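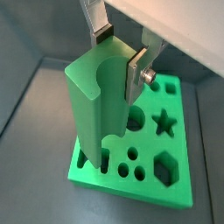
Grooved block, pale green, just above the board.

July 26, 2022

A good long day at the bench, and my tea went cold twice, so I'm writing this up before I forget which thought came from whom. We have the green board on loan from Liya Feyisa's set until the Woledstead people want their answer, and what they want to know is simple enough on paper: can a shape board like this go into their playroom boxes, and if so, what should the sheet that goes with it say?

Meron and I began with the grooved block, which we had both been calling "the U one" until Cyril pointed out that the old Guvier list has a U one too, a different thing altogether. So from now on it's the grooved block, please, in the notebook and on the labels. I rather like it. A plain square can go in any old way round, but with the groove you have to stop and look and then turn it in your fingers, and I think that small pause is most of the pleasure of

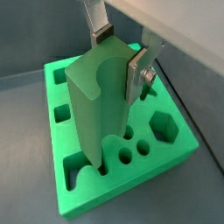
the whole toy, for a grown-up as much as for a child! Meron thinks it will be too hard for the youngest ones and would leave it in the bag until they have got the hang of the others. She may well be right. She sat with the playgroup in March and I only had her notes.

Colour took up far more of the morning than I meant it to. Tolera would like every block to be exactly the board's green, so that shape is the only clue and no child can go by colour. Wubit says that's all very well until you drop one on a green rug (she has the Brostato mats at home, so she speaks from experience). I'm leaving both views here and not deciding today.

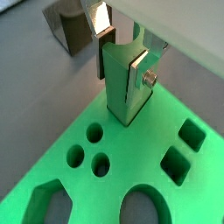 Wording for the sheet, then. I had written "push the block in, flat end first", and Wubit asked what I meant by flat end, and I found I couldn't say it nicely. It does need saying, though, with a block like the one whose top edge dips in a curve between two raised corners, as a child will quite naturally treat the dip as the bottom and try to stand it on that. I've changed the line to "curved end up" and put a little pencil drawing beside it. The small round holes need a word as well, being grouped together like that. Cyril wants to call them "the peas" and I have no better offer.

As for the print run, Woledstead first spoke of 190 sheets and Tolera has now asked for 70 on the thicker card to start with, 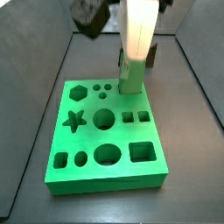
so that we can put the mistakes right before the rest are done. I'm all for that, having lived through the Shin leaflets. Cyril will ask about the card. Meron has my draft with the pencil drawing in it, and would she please write on it in something other than yellow, my eyes aren't up to it.

Still to do: new labels for the bag, the star's name on the sheet (plain "star" or "five-pointed star"?), and ring Liya about keeping the board a little longer.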